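Tarngate Hangar: Questions We Get Asked a Lot

Updated March
27 comments | 14 shares

Hello and welcome! I've put this page together so that newcomers to our flight sim aircraft downloads can find their feet without trawling through the forum (though do come and say hello there anyway, we're a friendly bunch). It covers the Tomar floatplane and its repaint packs, and if your question is missing, leave a comment and I'll get to it when I can.

Where do I put the files?

Unzip the aircraft first, then the repaint pack, and let the second one overwrite anything it asks to. The repaints live in a folder called Liveries inside the main Tomar folder. If you end up with a Liveries folder inside another Liveries folder, you've gone one step too deep. Move the inner one up and all will be well. I've done it myself more times than I'd like to admit!

Why is my aeroplane plain white?

Nine times in ten it's the texture name. The sim wants the name in the text file to match the folder letter for letter, capitals and all, and the Grurkimau coastal mail scheme is the usual culprit as I spelt it two different ways in the first release. Grab the newer pack and the trouble goes away.
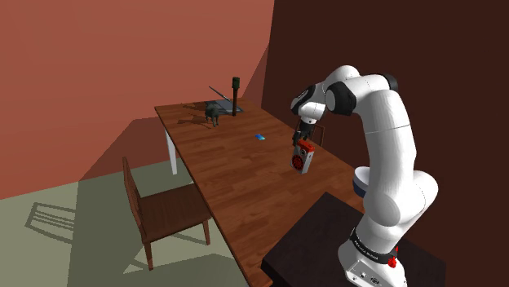 If it's still white after that, look in your graphics settings and see whether textures are set to low. The small set was left out of the early packs to keep the download down, so the sim has nothing to show you. Medium or higher will do it.

How big are the textures?

The full pack comes to 1049 MB and the light one to 91 MB. The light one looks perfectly nice from the cockpit, and you'd only really miss the rivets if you like sitting outside in the chase view (which I do, so I keep the big one).

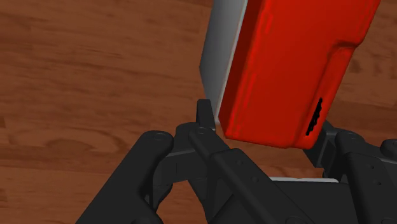

Answers by Benjamín Sepúlveda, with flight model notes from Abhishek Sisodia

Can I paint my own?

Please do! There's a blank template in the Extras folder with the panel lines on their own layer. Save your work as a copy before you flatten it, and send me a screenshot when you're done, I love seeing them. All I ask is that you credit the template in your readme and don't charge for the result.

She won't get off the water. What am I doing wrong?

Probably too much fuel and not enough patience. Abhishek suggests half tanks, flaps at the first notch, and holding the stick well back until the nose comes up, then easing it forward so she skims along. Give her a good 2000 feet of clear water for your first few tries.

Does it work with the Dronevus scenery?

Yes, and the lake there is a lovely place to learn. Turn the waves down a touch if she bounces.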